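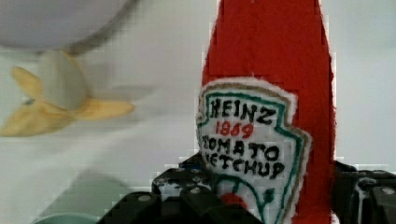

Marjatta Suominen remarked in an earlier thread on this site that a machine able to pick up one object has not yet shown that it can tidy a room, and that purchasers should keep the two matters separate. Our center is now at the point of having to decide, and we would be grateful for the views of other members.

We operate a family resource center in Drenport with a toy lending room. According to our inventory, the room holds 1,343 items, many of them felt play food and small dishes. At closing time the items must be collected, checked for wear, sorted into sets and returned to the shelves. The work takes two members of staff until 6:30 in the evening on most days. Our board has asked whether any machine now available could take over all or part of this task, and whether money should be set aside for it in the coming budget year. Floor cleaning is not at issue; we already have a machine for that and it performs adequately.

Posted by Drenport Family Center

Hầu Street Library

Our branch considered the same question last June. The following may be of use to your board.

Gripping a single soft item is no longer the main obstacle. A two-finger gripper can clamp a felt ketchup bottle and hold it upright, label and all. Felt gives under pressure and tolerates a grip that is slightly off center. Hard, smooth dishes are less forgiving, and thin items lying flat on a table are harder still.

The difficulty lies in everything that surrounds the grip. The machine must find the item in a pile, decide which set it belongs to, notice that a seam has opened, and place it in a bin without disturbing what is already there. A play banana with its peel open does not have the same outline as one with its peel closed, and a system must treat both as the same item. Staff do this without thinking about it.

We arranged a trial of a Clollel table-mounted arm. It was given 179 items from our own collection, placed on a table in small groups. It put 139 of them in the correct bin with no help. The remainder were dropped, placed in the wrong bin or left on the table. The session took the whole afternoon, and one employee was present throughout – a cost that did not appear in the quotation. Our recommendation was to decline the purchase and to review the matter after two years.

If your board wishes to proceed, I would advise the following:

- Request a trial with your own items, in the condition in which families return them.
- Require that staff hours be recorded along with machine hours.
- Obtain written terms on use in rooms where children may be present.
- Ask who will prepare the system for new items, and at what charge.

Marjatta Suominen

I stand by my earlier remark, with one correction. I wrote that sorting was out of reach. Sorting from a table, with a limited number of known items and good lighting, is within reach today, though slow. Collecting from the floor, under chairs and out of the play tent is a different task, and I have not seen it done to a standard I would accept.

It may be worth dividing the work. Staff could gather everything onto one table at closing, and a machine could sort overnight, when speed is of little importance. The difficult items would be left for the morning. Whether this justifies the expense depends on how much of your evening is spent sorting and how much is spent gathering. I would suggest recording both for a month before any vendor is invited.

kollton_facilities

No. Buy larger bins and put pictures on the front. We did this in Kollton and closing is shorter by 75 minutes a week.

Filed under: Equipment and Supplies > Automation > Is It Ready Yet?

2 shares | 3 comments

Comments

Pat R.: Did the trial include puzzle pieces? Ours are the main problem.

Hầu Street Library: It did not. The vendor asked that they be left out.

Drenport Family Center: Thank you to all who replied. We will begin the time record next month and will also look into the bins.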